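Speaker notes: "Clear benches, and other things I've stopped believing"
Greltier meeting, December 26, 2020

Start without the slides. Ask who has tidied a kitchen bench this week, then who has tidied the same bench twice. Wait for the second lot of hands.

I was asked to talk about small-item storage. My position, for anyone who wants to leave early, is that most of it is furniture for postponing decisions. You buy a box to hold the things you didn't want to deal with, and now you have the things and a box.

Say where this comes from. Over November, Griet Timmermans and I kept a tally of what got put down on the shared bench at Premberg and what got put away again. We logged 1,141 items down and 1,095 away. Griet thinks that's a good result. I think it's a bench that was 46 things worse off by the end of the month, and I'd like to know where she imagines they went. (Pause. She will probably heckle. Let her, but keep it short.)

Next bit is on small drawers. Slow down for this one.

The theory of the small drawer is that a small space keeps you disciplined. I've never seen it happen. A small drawer fills up with rubber bands and one key, and then nothing else fits, so the next thing goes on top. If there's a slot in the lid you're worse off again, as people will post things through a slot without any idea what's underneath. Kam-wah Wei has a slotted box at home that she swears is for receipts. I asked her when she last took a receipt out of it. She changed the subject.

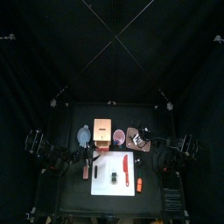 Cups are the other offender. Put an empty cup on a bench and within a day there's something in it, and it won't be a drink. Aníbal Esteves calls this "natural sorting" and has a whole handout about it, which he'll offer you at the break. Take one by all means. My objection is that a cup sorts by what happens to fit in a cup.

Bowls, quickly. A bowl with a handle at least gets picked up and carried to the sink now and then. I'll give bowls that much.

Boards and trays. The usual advice is to put everything on a tray so it "reads as one object". Reads to whom? You still have to lift all of it to wipe underneath. Hok-lam Hsiao timed himself both ways for me and couldn't find a difference worth reporting. He'd want me to add that he only did it on one bench, and that he was in a mood at the time.

Cost, if there's time. The Shek insert set we were quoted came to $50 a drawer, with some 20 drawers to do, so call it $1,000 before anyone has thrown out a single dried-up pen. I'm not saying don't buy it. I'd just like to see the pens go first.

What I'd try instead: one row along the back, nothing stacked, front half left alone. Anything with a lid gets opened once a month in front of another person. Ka-ming Kuo has run her bench that way since the Wasolance move and says it's fine. "Fine" is the strongest claim I've heard for any of these systems that I was prepared to repeat.

Questions. If someone asks about labels, say I have doubts about labels and ask what colour theirs are. That usually uses up the rest of the time.

Contact the Greltier meetings desk | © 2020 Greltier | Back to top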